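Search this site
Type and hit enter

October 2024

Up too late, keeping this short. Finally did something about the keys. Three sets lost since May and Segundo paid 80 for the last lot to be cut again, so that was that - tags for everything, and one place for them to live.

Cinzia gave me the eggshell bowl ages ago and it's been sitting in a cupboard with a dead battery in it. Perfect size for keys. Wanted to see it out on the big white board next to the tags before deciding anything. Board is filthy again by the way, a patch of dark specks on the near side, pencil lines I never rubbed off. Must wipe it tomorow.
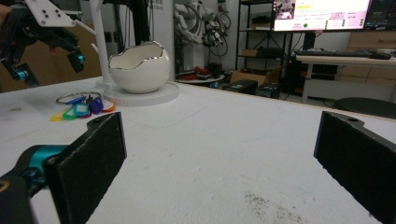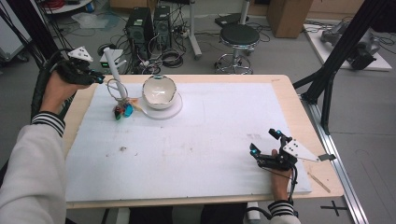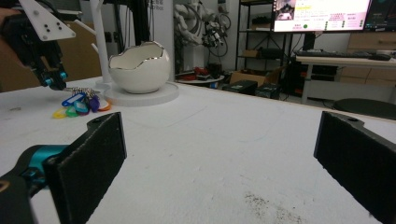
Eggshell bowl on its round base, colored tags next to it.

Colors so far: blue is front door, green is the Carkon cabinet, yellow is the bike shed. Purple is Catrin's spare. Orange I have no idea, it fits nothing I own. Asked Evaristo and he just shrugged and went back to his sandwich. There's a little label window on the blue one and I have not written one single label. Pen was dry. Of course.

Worried about the rim. It's all jagged, and if people chuck a bunch in from across the room it will chip, I know it will. Maybe the keys sit on the table beside it and the bowl stays pretty. Or a hook. Osvaldo says hook. Osvaldo says hook about evrything.

Other stuff - ring Vumetti re the invoice, 37 still owing. Cardboard needs to go out. Milk. Sort the orange key or throw it in the drawer with the rest.

Bed.

We use cookies to make this site work. Accept / Settings
Back to top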